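Home Archive Projects Links Contact

Search this blog Go

Cleaning Up the Back Kitchen at Beller Street
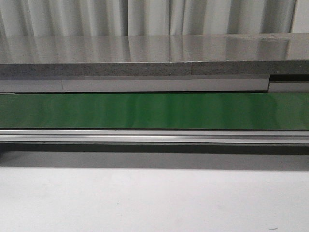

No. 169

Steel gets smudged again almost as soon as I put the cloth down, so I have stopped trying to keep it perfect. A stainless surface is easy to live with if you accept that.

I moved my baking into the back kitchen in May. Before that I made bread on the counter by the front window, which was fine for two loaves and hopeless for more. I now bake 14 loaves a week, most of them for the Mahama market stall and the rest for the house.

The recipe hasn't changed much. I use Vuder bread flour with a little rye, and I hold back some of the water until the salt goes in. The dough rests for 20 minutes, then gets folded, and I do that four times. After the last fold it goes in the fridge overnight. I used to bake it the same evening and the crust was always pale. The longer wait fixed that, and it also means I can shape at 6 a.m. and be done before lunch.

What did change is the oven. The old one ran hot at the back and I had learned to turn the loaves halfway through without thinking. The new one is a secondhand Cletisus and it heats evenly, but it is slow to recover after the door opens. For the first few weeks I kept opening it to check, and the bread came out flat. Now I leave it shut until the timer goes.

I was asked at the stall whether I would do rolls. I tried a batch of seeded ones and sold eight. The rest went in the freezer. They keep well, but they take up more room than loaves and I need every shelf I have. I may try again when the weather cools off and people start buying soup things.

Cleaning up takes longer than it used to. I scrape the dough off dry first, then wipe with warm water and a drop of dish soap, then dry with an old towel. Hot water turns the scraps to glue. I tried a spray polish once and didn't like having it near the flour, so the bottle went out to the garage -- it works fine on the car trim.

Next on the list is a better place for the proofing baskets. They are stacked on top of the fridge and I need a step stool to reach them.

Print this page E-mail this page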